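Sorting Day at the Dradosska Supply Room

Every April we clear the shelves and go through the small sterile supplies that the Gornberg and Urley clinics pass along to us, and every April I promise myself it will go faster. Last year we got through 2,923 pieces, one at a time, with plenty of tea along the way. Do stay to the end, for the page on bins.
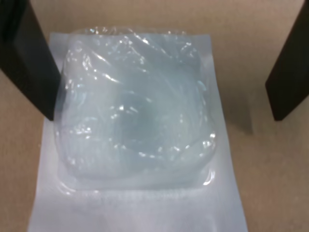

Tubing is what takes me longest, I must admit. I like to read the backing, check the seal with a fingertip and then set the pouch down flat, and I won't be hurried over it.

Cardboard over the table is an old habit of ours, kind to the packets and easy to replace when it gets scuffed. 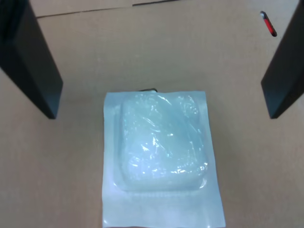
A sealed peel pouch on the cardboard, with a red marker farther up.

We keep the blue bins along one side, and anything not yet sorted stays out in the open until its turn comes.

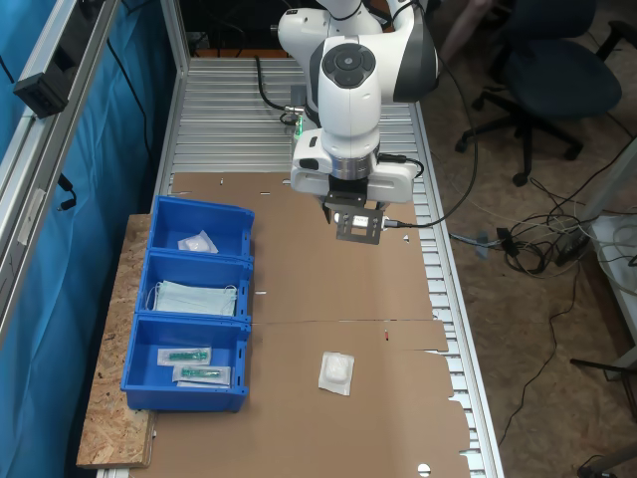

Diễm Thái wrote to say that her group puts masks in the very front bin, as they're asked for most, and that it saved them a good 40 minutes on a long afternoon. I may well try it!

Three bins do nicely for a small batch, though we own 11 and fill them all by summer.
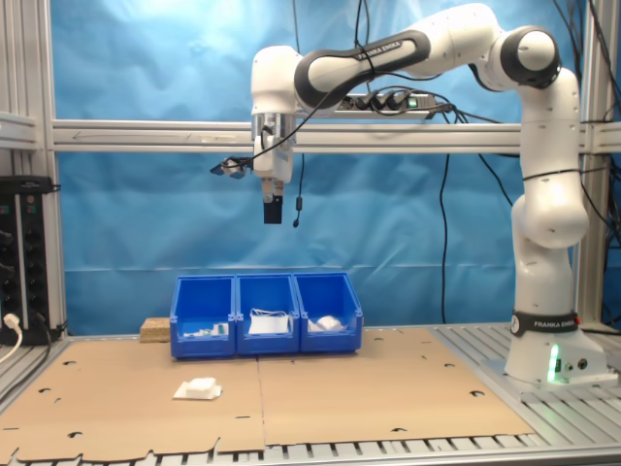

Recent galleries
Labeling the Tall Shelves
Packing Boxes for Dudek
A New Home for 700 Bandage Rolls

Contact us | © Dradosska Supply Room | Back to top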